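VENUE WALK-THROUGH, Timine fashion night, Sturotgate hall
Done in October, doors 6:30 pm. Comments typed on my phone, sorry.

1. Red carpet entrance. Capacity 431. OK. Carpet edge lifting by the step, taped. Check tape again before the first cars.
2. Press pen. Barrier feet stick out into the arrivals line. Long trains + heels = trip. Turn them in. NOT DONE at 4 pm.
3. Fire exits. Left clear. Right had a garment rail parked accross it. Moved.
4. Runway. Surface dry, no loose screws. Drirton lights clamped and safety wired, all tags in date.

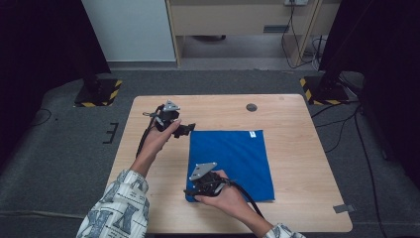 5. Dressing rooms. Steamers only on the marked sockets, one per socket. Switch off at the wall. Tables need to be the round-cornered kind, like the light wood one with the blue cloth on it, no sharp edges at hip height when people are changing fast. Two in room B still the old metal type, swap pls. Hairspray away from the mirror bulbs.
6. Guest drinks. Glass stays off the runway side. Plastic cups for front row, about 2,000 ordered.
7. Celebrity holding room. Door lock sticks from inside. Fail. Needs a fix tonight, prop open untill then, security on the door. 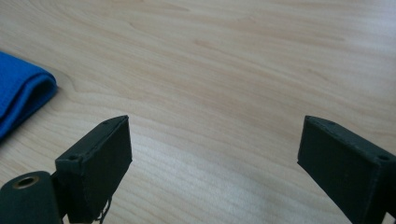
Xiaoyan Wei replied that the lock was reported after the Liao launch as well, and she wants it replaced, no more oil. She also asked for a second person on the press pen when the couples arrive, as everyone stops at once for photos.

8. First aid. Kit sealed. Ice packs low, get more.
9. Coat check. Rails overloaded, max 378 hangers. Spread out.

Recheck items 2, 5 and 7 at 6 pm.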